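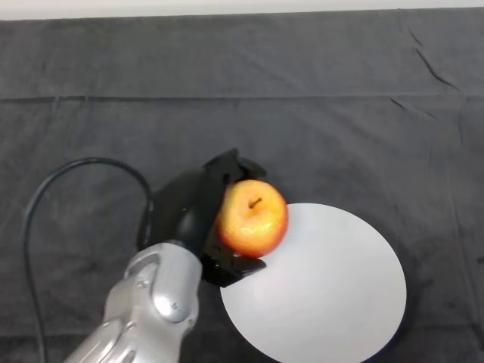
Caruso midsummer do - anyone going?

arturo_a
08/06/2008
Tickets are 61 quid a head now?? Was 19 for the Erach night last June. Yes theres a buffet and a DJ but still. Worth it or not?

hertta_s
Went last time. Food gone by 9, bar three deep all night. Music was good tho.

fulvio.b
Not fair, that was the old managers. Italo Cirillo runs it now, did Solteleo before and that was spot on. Drinks are included till 1, do the maths.

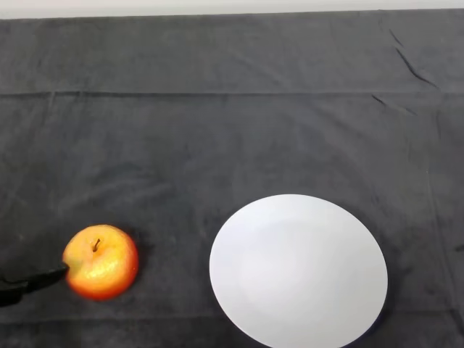

grey cloth, fold line right across

arturo_a
Included meaning what. House wine and a warm lager?

fulvio.b
Wine, beer, spirits. No cocktails.

hertta_s
So 61 quid and no cocktails, lol. Esteo is free in before 10 and you can get a seat.

hoa_k
Esteo has about as much atmosphere as a dentists. Sorry but it does. Caruso capped at 144 this time, asked on the door. Should be room to dance

hertta_s
They said there was a cap last time as well. Believe it when I see it
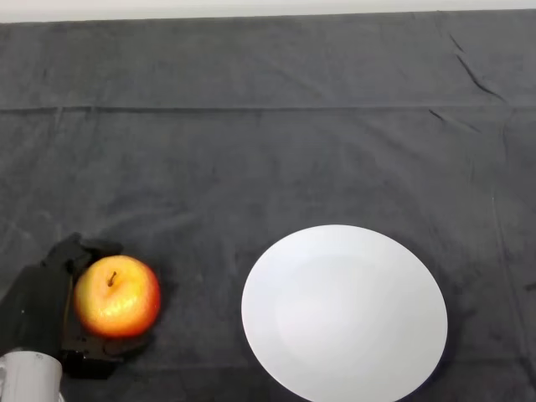

same cloth, creases top right

arturo_a
Do they still do the tables of 4? Or do you just stand

hoa_k
Tables yes but you have to ring. Dont email, they never anwser.

fulvio.b
^ this. Ring after 5. And trainers are fine, before anyone asks

arturo_a
Ok ringing tomorow. Hertta you coming or sulking at Esteo

hertta_s
Esteo. Save me a sausage roll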